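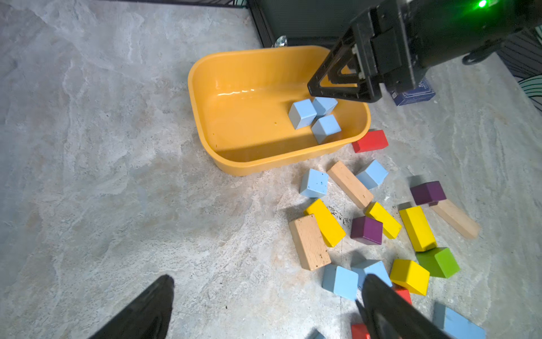
On May 17, 2024, Viola Farina wrote:

Does anyone on the list still sort their blocks by colour? We have 209 in the Bellamy box and they all go back in one heap. I'd love to have them sorted but I can't see the children at our playgroup keeping it up for more than 9 minutes. Is one tub per colour too much? And where do the plain ones go?

Viola

Viola, yes, yes, do it! We've been sorting by colour at Irlow all through May and I'm completely sold on it (so are most of the four-year-olds, which I did not expect).

What worked for us was tipping the whole lot out on the floor and doing only one colour at a time. Blue first, every time. One yellow tub, nothing goes in it but blue cubes, and everything else stays on the floor until blue is finished. Reds, purples, greens and yellows all get their turn, and the plain wood ones go last. With a tub for every colour out at once we just got 4 half-sorted tubs and a row over the purple.

I'd use something wide and shallow if you have it, with a good rim. Ours used to live in a deep bucket and the little ones went in up to the shoulder.

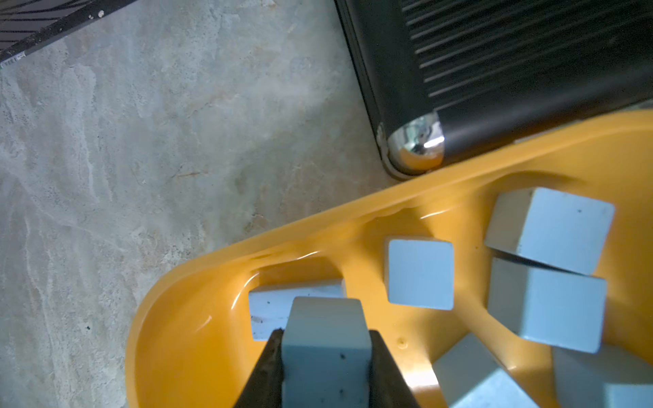

Wide also means you can spread the cubes out and turn them over, and that is when you find out how grubby they get! Pale blue shows every speck. I do ours with a damp cloth, never soaking, and leave them out overnight before they go back in the box.

As for keeping it up, we stop after 15 minutes whatever is left. Anything still on the floor goes into a bag marked "next time", and they do ask for the bag.

The Eltura group pair their colours, blue with green and red with yellow, so they need fewer tubs. I haven't tried it but it might suit you if cupboard space is tight. Do tell us how you get on, and which colour you start with!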